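How a Two-Armed Robot Learns to Share a Table

A robot arm is a chain of stiff parts joined by motors. The stiff parts are called links. The places where they bend are called joints. Your own arm works in a similar way: the upper arm and forearm are links, and the shoulder, elbow and wrist are joints.

Each joint in a small home-built arm has its own motor. Inside the motor is a sensor that measures how far the joint has turned. On the motors used in the Skostach build, the sensor reports a number between 0 and 3,097. The computer reads that number and works out the angle of the joint. It does this for every joint, many times a second, and from all the angles it calculates where the gripper must be.

Skostach is a project at the Fultgate shared workshop. Cremilda Brito designed the table and the mounts. Beat Kaufmann writes the software. They began with one arm in December and added the second when the first could pick up a block and put it down in the right spot.

Two arms can do jobs that one cannot, such as holding a bowl still while taking something out of it. They can also hit each other. The region that both arms can reach is called the shared workspace, and it needs its own rules in the software.

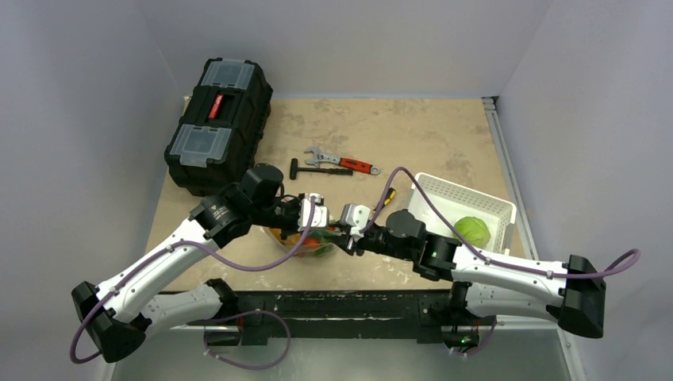

The two arms meet over a clear bowl of produce. The purple cables run along the links to the grippers.

The first rule is a minimum gap. Before either arm moves, the program calculates where both grippers will be at the end of the move and at points along the way. If the gap at any point is less than 3 centimetres, the move is cancelled and a new path is planned.

The second rule is about turns. When both arms need the same spot, one goes in and the other waits. The program keeps a marker, a bit like a talking stick in a classroom, and only the arm with the marker may enter.

Cables need planning too. A cable that is pulled tight when the arm stretches can come out of its plug. A cable with too much slack can catch on a tool or a basket. The builders bend each joint to its limit by hand, with the power off, and measure the cable length at that position. Then they add 6 centimetres and clip the cable to the link — but never across a joint, where it would be pinched.

Fruit and vegetables are harder to grip than blocks. They are curved, they differ in size, and some bruise. Kaufmann sets a limit on the electric current going to the gripper motor. Less current means a weaker squeeze. A cabbage is wide and heavy, so it needs a different grip from a small piece of fruit.

Words to know

Link: a stiff part of the arm.
Joint: a place where the arm bends or turns.
Gripper: the part that grasps things.
Shared workspace: the region both arms can reach.
Slack: extra length in a cable.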